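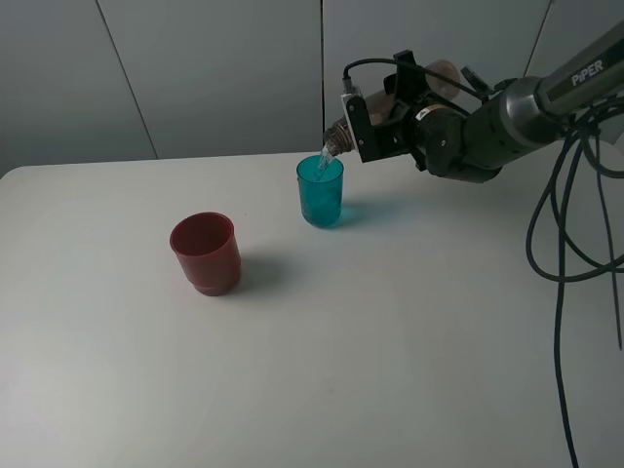
Kovelmont filly tops short Tuesday session

A yearling filly by Dutus out of the stakes-placed mare Punosari brought $328,000 late Tuesday, the best price of a thin second session at the Kovelmont fall yearling sale.

She sold as Hip 9, held over from the opening day after a delay with her repository x-rays. Bidding opened at $50,000, stalled a bit at $200,000, then two parties went at it from opposite sides of the ring. Hammer fell to a phone bidder. Ticket was signed in the name of Bouvier Bloodstock, which had already bought two colts earlier in the day.

The filly is a half-sister to a pair of turf winners, one of them graded-placed going long. Dam won three times at a mile and up and is from a family that tends to get better with age. Big walk on this one, plenty of hip, a touch light of bone according to a couple of people who had vetted her and passed. Others liked her a lot. She was shown steadily from early Sunday on and the consignor's barn was busy right up to the time she went to the back ring.

Bouvier Bloodstock said by email the filly will stay in Kentucky for the winter, be broken there and go to a trainer in the spring. No trainer picked yet. The plan is to race her and keep her as a broodmare, so dont look for her at the 2-year-old sales.

Dutus, whose first crop are yearlings this year, had a good day all round. He stood his first season at $15,000 and was well supported by his owners, who sent a number of their own mares. Most of his yearlings are medium-sized and strong behind, much like he was at that age. A chestnut colt by him made $140,000 earlier in the session and a bay colt from a first-time dam brought $95,000. His fee for next season has not been announced. Farm says to expect it before the end of October.

Below the top it was the same story as most sales this fall – buyers at the upper end, buyers at the very bottom, and a hard time for anything in between. Several horses with clean vet reports and a fair page failed to reach their reserves. The low price of the day was $1,000, paid for a late May gelding with no black type under the first two dams. One breeder took home three of the four she brought and said she would try them again as 2-year-olds.

Weather did not help. Rain came in before noon and pushed most of the showing under cover, and some outfits packed up early for the drive home. Crowd in the pavilion was light until the filly came in, then thinned out again quick. The session wrapped up just after 6 p.m.

Full averages and the buy-back rate were not ready at press time. Sales office said they would be posted along with the final list of private sales, which are still being turned in. Horses bought back in the ring can be sold privately through the office until close of business the day after the last session.

The sale goes on at 10 a.m. with the third and final session, made up mostly of horses of racing age and a small group of broodmares. Among the mares is a full sister to Punosari, in foal to Dutus on an early cover. She was a late additon and is not in the printed catalog; her page can be picked up at the sales office or from the consignor at Barn 2.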